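Wrist camera vs fixed camera for CPU removal and reseat
Forum: End effectors and vision

rsala_cell2
Posted June 28, 2021

We are comparing two gripper setups for desktop teardown and rebuild. The task is pulling the CPU out of the socket, parking it in a fixture, and putting it back with the lever closed. Setup A is the Adach parallel gripper with long fingers and a fixed camera only. Setup B is the same gripper with a camera module mounted on it, plus the fixed camera. Controller is a Samarakoon in both cases.

Over 40 cycles each, A lost the chip 2 times at pickup and B never did. Placement is where I can't separate them. Final error at the socket looks the same on both, which I did not expect after paying for the second camera.

The case lies on its side on the slatted table, board up, and the CPU goes into a recessed holder on a printed tray to the left of the tower. The tray is bolted down, the tower is not. 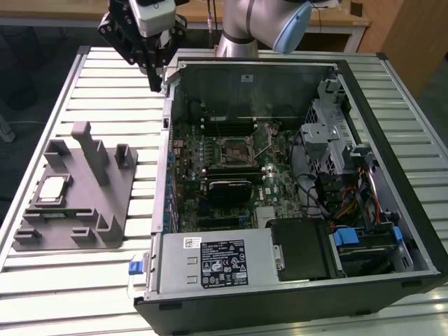 Finger clearance at the socket is fine straight down and poor at any tilt, with the RAM slots on one side and the heatsink on the other. I have been keeping the tool vertical below 40 mm for that reason. Calibration is redone every morning with the Endidix board.

Question is whether the gripper camera is worth keeping for placement, or only for the pick.

ese_chukwu
Your tower is not bolted down. Start there. If it creeps when the lever goes over, both cameras are measuring a different case than the one you taught.

rsala_cell2
It gets relocated from the fixed camera before each cycle. Creep shows up in the log and stays under 0.3 mm.

ese_chukwu
Before each cycle, yes. The lever moves in the middle of the cycle.

k.sutherland
I disagree that clamping is the first thing. At the last few millimeters the gripper camera usually can't see past the chip it is holding, so you are running open loop on either setup. That alone would give you matching numbers. Take the socket image at a hover height before you pick, store the offset, and use it on the way back.

ese_chukwu
A stored offset is only good if the case stays put. So clamp it.

k.sutherland
Fair. Both, then.

evanthia_v
We dropped the gripper camera on our line in February. The cable kept working loose at joint 6 and the Budurari mount flexed under fast moves. If you keep it, slow the wrist down and check the mount screws weekly.

rsala_cell2
Clamps go on tomorrow. I'll rerun B with a hover image before the pick and post the offsets per cycle.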